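4.2 Donation timing during the stream

The Clorngate event ran as one continuous live stream in July, with donations taken through a page hosted by Stundasico. Donors could leave a short message, pick a challenge for the players, or give without comment. We received the full donation log from the organizers after the event closed, with names and payment details removed.

The log holds 2,138 donations. We dropped test entries made before the opening and merged split payments that carried the same receipt code. Each remaining donation was matched to the stream clock, which was shown on screen at all times and so gave us a common time base for the log, the chat and the video.

Of the 2,138 donations, 787 named a challenge. These came in bursts. A burst usually began within a few minutes of a new challenge being read out and faded once the players started on it. Donations without a challenge were spread more evenly, with a slow drop through the night hours and a rise in the morning. The pattern fits earlier reports on charity streams, where viewers tend to give when they can see a result from giving.

We also looked at shift changes. The players worked in shifts of six hours, and each handover was announced in chat by the Lavwood team, who ran moderation. We expected a dip at handover, when play stopped and viewers had little to watch. The dip was present at most handovers but was short, and giving returned to its earlier level soon after play resumed. At three handovers there was no dip at all. In each of those cases the outgoing players stayed on camera and read donor messages aloud.

4.3 Viewer diaries

The log cannot tell us who was watching without giving. To cover this gap we asked a group of regular viewers to keep a diary in Ngui, a simple note-taking tool, for as long as they followed the stream. They were told to write down when they started and stopped watching, what else they were doing, and whether they had thought about donating. No set wording was required.

Most diaries describe watching from home with the stream in the background. Reading, cooking and paid work were the activities named most often. Several viewers wrote that they looked up only when the chat sound changed or a player raised their voice. Figure 3 shows a tabletop with a water bottle, a mug and books.

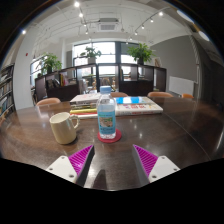 4.4 Limits of the data

The donation log covers a single event and a single payment page. Gifts sent by mail or handed over in person are missing. The diaries come from people who already knew the stream well, and new viewers may behave in other ways. Stream time was matched by hand in places where the on-screen clock was hidden by a game menu, and small errors there are likely.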